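From: Liette McKinnon
To: tumiva-users
Date: Tue 6 July
Subject: Re: [tumiva-users] Pose track jumps when the other gripper comes into view

Hello Farzana, hello all,

Farzana Malik wrote:
> We moved to Tumiva 19 in May and since then the pose track from our
> hand-held grippers has a step in it whenever the second gripper crosses
> the view. It is small, but the planner sees it and puts a kink in the
> path. Settings are the defaults apart from max_features, which we raised
> to 900. Nameo replays the same logs with no step. Is this the tag
> detector or the tracker? And is there a way to fix the old logs
> without recording again?

It is the tracker. The detector output in the log you sent is fine: the marker is found where it should be and the corners are steady. The trouble is in how the tracker picks its points.

Raising max_features makes it worse. The tracker fills its quota from wherever it finds strong corners, and a black and white marker is full of strong corners. Once the other gripper is close enough, a good share of the points sit on something that moves by itself. The outlier check drops most of them, but it runs after the keyframe has been stored, so the bad points come back at the next match. In 19 the keyframe step was moved ahead of the check to save time. I missed what that did to two-gripper logs.

I tried the changes below on our own recordings from the Clonstead office. Most of the view there is fixed and has plenty of texture, so there is no shortage of good points once the marker is left out. The brick wall alone gives a lot, though the rows look alike and I would not want to depend on it by itself.

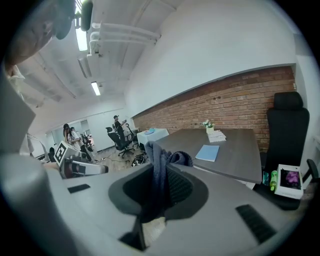
What to change

1. Put max_features back to 200. With a fisheye view the extra points mostly land on repeated texture and cost you time.

2. Set mask_tags to true. This grows each detected marker outline by mask_margin pixels and takes no points from inside it. I use a margin of 45, which also covers most of the mount.

3. Check your static mask. It has to cover your own fingers and the dark ring round the lens. If the fingers open wider than they did when you drew the mask, draw it again with them fully open.

4. Set keyframe_after_check to true. This gives you the old order back. It will be the default in the next release.

People are not masked by any of this. If they stand at the back of the room they are too small to matter much. Somebody leaning in close to the lens is another matter, and for that I only have the outlier check.

Old logs

You don't need to record again. Run the replay tool with --rebuild-map and the new settings, and it will throw away the stored keyframes and start from the raw video. Keep the old track files until you have compared the two. The gripper width channel is not touched.

As for Nameo, it builds its map from the first pass only, with nothing added later, so it never stores the bad keyframes. It will lose track sooner if you walk into another room.

Could you also send me the calibration file? The one packed with your log looks like it belongs to the other gripper, and if they are swapped you will have a small fixed offset as well as the step. Gill's branch has a check for this but it has not been merged yet.

Liette

--
tumiva-users mailing list
To leave the list, send a message with the subject "unsubscribe"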